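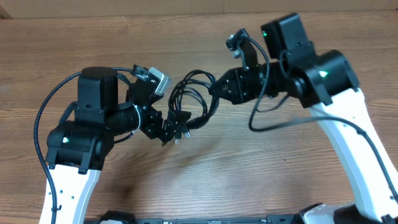
Collecting the cable set, part two

The first post covered mounting, calibration and the teleoperation leaders. I had three emails asking for less about brackets and more about the data, so the arms get one paragraph and the rest is episodes.

Two arms, one base, a wooden tabletop, a camera on each wrist and one at head height looking down the table. The task is a bundle of black cables, tangled. The left and right grippers work it until the strands can be laid out side by side. The project is called Lutari for no reason worth recording.

Why cables

Last year's set was blocks and cups. A policy trained on it looked competent and taught me very little, as a rigid object stays where its pose estimate says it is. A cable has no pose in that sense. Pull one strand and another moves somewhere you weren't looking. Black cable is also awkward for the cameras: low contrast between strands, and black grippers next to it. I considered coloured cable and decided against it. The policy would learn the colours, and most of what sits in drawers and behind desks is black.

Episode definition

An episode starts with both arms at the rest position and the bundle inside a taped outline. The tape comes up before recording. It ends when the operator releases the pedal, or at 135 seconds, whichever comes first. Anything that hits the limit is kept and labelled as a timeout. In the February trial I threw timeouts away, which left a set in which every tangle was solvable by a person who never hesitated. The policy trained on it had no recovery behaviour at all. It would pull a tight loop tighter until the servo current tripped.

Each episode stores joint positions and commanded positions for both arms, gripper opening, the three camera streams and one text field. Commanded and measured positions go in separately. With a soft load they agree closely, and with a snagged cable they don't, and the difference is the nearest thing to a force signal on this hardware.

Synchronisation

This took longer than anything else. The wrist cameras free-run and the joint loop has its own clock. I had been stamping images on arrival at the host, which folds USB delay into the timestamp, and the delay grows when the disk is busy. The fix was to write to a memory buffer during the episode and flush to disk afterwards, while the operator resets the bundle. Jitter is now small enough that I've stopped plotting it. If you are using my earlier recorder script, please don't. The new one is in the same repository under recorder2.

The left wrist camera cable also needs a generous loop to the outside of the arm. Routed tight, it tugs the connector at full extension and the stream drops out. A dropped stream ends the episode and the file is deleted automatically.

Operators

Kamarul Teoh and I have split the sessions. We have visibly different habits. He holds with the right gripper and teases strands away with the left, in short pulls. I tend to regrasp with both and lift the whole bundle clear of the table. Either method works, but mixing them without a label gave a policy that began one way and finished the other, usually by letting go in between. There is now an operator ID in the metadata, used as a conditioning input in training and fixed at inference. Fixing it to Kamarul's ID gives better results than fixing it to mine.

Elīna Vītola reviewed the labels and asked why I wasn't recording how tangled the bundle was to start with. I had no good answer. We now use a four-level scale judged by eye before the episode. Agreement between the two of us is decent at the ends of the scale and poor in the middle. I may collapse it to two levels.

Where the count stands

Total recorded is 1284 episodes. Of those, about 300 are timeouts, concentrated in the top tangle level. The plan had been to stop at 1000 and train, and I did train at that point. Success at the lower levels was acceptable. The dominant failure was the connectors: plugs hang at the end of the bundle, catch on a neighbouring loop, and the policy keeps pulling as though the strand were free. Recording since then has been weighted toward that case. The operator starts with a plug already through a loop and has to back it out.

Resets remain the bottleneck. A person re-tangling cable by hand develops a style as quickly as a person untangling it, and my tangles all had the same overhand twist in them. I tried shaking the bundle in an ice cream tub for a while, which gives more variety but hardly ever produces a real snag. The current procedure alternates the two.

Storage

Video is compressed per episode at a fixed quality setting. I checked whether compression was hurting the strand edges by training the same network on raw and compressed versions of a small subset, and could not separate the results. Raw files have been deleted. Backups go to a second drive that lives at work.

Next is retraining on the full set with the snag episodes oversampled, then the same thing without oversampling as the baseline. I also want to replace the gripper finger pads, which have started to polish smooth on the inner face, and I'd like to know how much of the recent slip rate is down to that before I change anything in the model.

Posted December 15, 2021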